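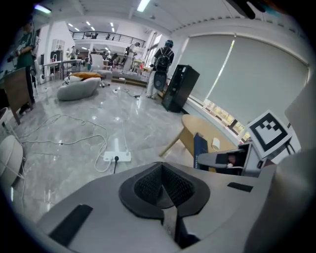
Polished floor in an office, question about the door area

Vodunix Forums > Buildings and Maintenance > Floors

tilewren
We moved into a ground floor unit in December and the floor is gray with a marble pattern, very glossy. I think it's porcelain but the landlord only says "tile." It looks good everywhere except a strip inside the front door, which has gone cloudy. The strip is as wide as the door and goes in 5 feet or so. We mop twice a week with the cleaner the last tenant left in the closet, a gallon jug of Fusport floor shine. Does this need to be repolished or is it something I can fix myself?

grout_and_about
Stop using the floor shine. If it's glazed or polished porcelain it doesn't need a finish, and the finish can't soak in. It sits on top and gets scuffed. Where people walk it goes cloudy first. You need to strip it off, not add more.

mopbucket60
Agree it's buildup. Try a test spot before you strip the whole thing. Wet a white rag with warm water and a little plain ammonia, leave it on the tile for 2 minutes, then scrub with a white pad. If the spot comes up clear and shiny, you have your answer. Open the door while you do it.

hallwaylarry
I'd be careful telling people to put ammonia down before they know what the floor is. If that's real marble it can etch.

mopbucket60
Acid etches marble. Vinegar, lemon, toilet bowl cleaner. Ammonia is alkaline. It won't etch.

hallwaylarry
Strong alkaline cleaners still aren't good for stone over time and every stone supplier I've bought from says use a neutral cleaner. OP should find out what it is first. Look for a chip or the edge of a cut tile at a doorway. If the pattern is only on the surface and the body is one plain color, it's porcelain. If the veins go down through it, it's stone.

tilewren
Pulled up the metal strip at the closet. The edge is plain off-white all the way down and the gray pattern is only on top. So porcelain?

hallwaylarry
Porcelain or ceramic. Either way the ammonia test is fine then.

grout_and_about
Also look for repeats. Printed tile has a limited number of faces, so if you find two tiles with the same vein in the same spot that settles it.

sandpiper_k
Different opinion. We had the same haze at our front door and it was grit. We don't have any finish on our floor at all. In winter people bring in sand and ice melt and it leaves a white film, and the sand scratches the polish. If it's scratched, stripping won't help. Salt film comes off with neutral cleaner and a second rinse.

mopbucket60
Could be both. The test spot will show it.

tilewren
Did the test spot this morning. It came up a lot clearer than the tile around it and the rag was yellow. There are some fine scratches but you have to get down low with the light behind you to see them.

grout_and_about
Yellow is old finish. Buy a real stripper, follow the label for dilution, and work in small sections. I do 20 square feet at a time. Don't let it dry on the floor. Pick it up with a wet vac if you can get one, then rinse with clean water and rinse again.

deskplant
Our janitorial service uses the Drorneo neutral cleaner on porcelain and it doesn't streak. You need less than you think. Too much cleaner of any kind leaves a haze.

sandpiper_k
And get a longer mat. Those little ones are one step and done. You want enough length that each foot lands on it a couple of times.

hallwaylarry
One more thing about stripper, it makes glossy tile extremely slick. Do it after hours and block the door. Keep it off any wood trim or painted baseboard.

tilewren
Will do. Is there anything I should put on it afterward to even out the shine? The landlord mentioned a sealer.

grout_and_about
No. Seal the grout if you want to. Nothing on the tile.

deskplant
Unrelated but does anyone know if the same stripper is ok near a floor drain? We have one by the mop sink, under a Moen faucet that drips.

mopbucket60
Depends on your local rules, check the label and ask the building. Start a new thread, more people will see it.

tilewren
Update. Finished the strip by the door and it matches the rest of the room close enough. Took three passes in the spot where the old mat used to be. Going to do the hallway next. The jug of floor shine is free to anyone who wants it.

hallwaylarry
Don't give it away, somebody will use it.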